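How to start a youth service club at a school without it fizzling out by May

Most guides to starting a youth club make it sound as if you hand out a form, order some badges and wait for the good deeds to begin. I have helped set up clubs in Jilton and Urkgate, and watched a third in Sallwood fold before its second term, so I take a dimmer view. The steps below are the ones I would follow again.

Step 1: Find out if anyone wants it

Adults want youth clubs. Whether pupils want them is a separate matter, and a show of hands in assembly proves nothing. In Urkgate we had 65 names on the sign-up sheet and 15 faces at the first meeting. Ask pupils to turn up somewhere, at lunch, with no free pizza. If you get a dozen, carry on. If you get four, try again next year.

Step 2: Get one member of staff to say yes in writing

"The school is very supportive" is a phrase I have learned to distrust. You need a named teacher, a room and a time. Ask what happens when that teacher is off sick, and who holds the key. Hidayah Simanjuntak, who ran the Jilton club for its first two years, would not book a single activity until she had a second name on the sheet. I thought she was being fussy. She wasn't.

You will also need to follow the school's own rules on safeguarding and visitors. Read them yourself and don't rely on someone's memory of them.

Step 3: Let the members pick the first project

Keep it small and close to home. Members should choose it, cost it and do it, and the sponsor should mostly keep quiet. Big overseas causes sound splendid at the launch, but a group that has never run a cake stall is not going to fund a well.

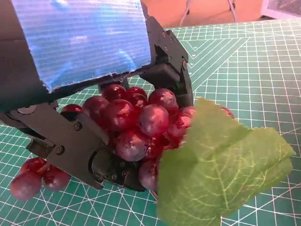
Red artificial grapes over a green cutting mat.

Put a limit on the planning. Three meetings is plenty. If the group is still talking about logos at the fourth, drop the logo and pick a date for the work.

Step 4: Sort out the money early

I am wary of any club that opens with a fundraising target. Start with what you already have and write down every penny, in and out. The Urkgate club raised £473 in its first year, mostly from a second-hand book sale, and the row over how to spend it lasted longer than the sale did. Agree beforehand who decides, how they vote, and where the cash sleeps overnight. 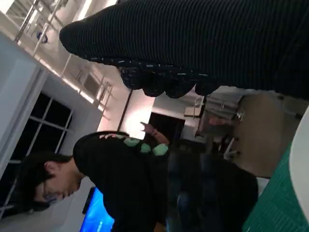
Officers come next, and here I part company with the usual handbook. You do not need a president, two vice-presidents and a director of publicity in a group of 15. Pick someone to run meetings, someone to take notes and someone to mind the money. Swap them round after a term – it stops one confident pupil from running the lot.

Step 5: Use your mentor, but sparingly

A sponsoring club will usually offer a mentor. Some are excellent. Others like the sound of their own stories. Hakim Yusof, who mentored at Tuhumury, sat at the back and spoke when asked, and his group was still meeting when livelier ones had packed up.

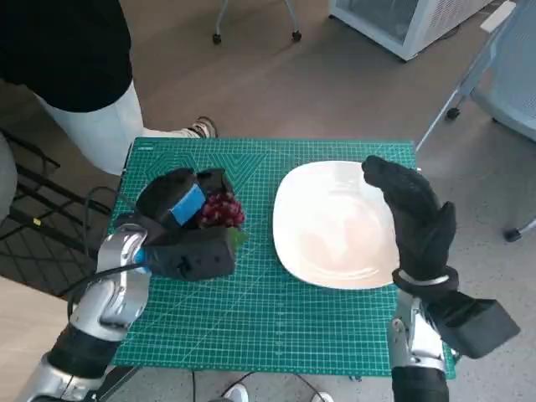 Agree how often the mentor will come – once a month is enough – and what they are there to do. Opening doors, finding a hall, knowing whom to ring at the council: all useful. Choosing the project for the members is not their job.

Step 6: Plan for exams and leavers

Your best people will vanish in May and some won't come back. Bring in younger members before then and have the outgoing officers hand over their notes, passwords and receipts in person. Do no projects at all during exams. When term starts again, go back to Step 1 and see who turns up.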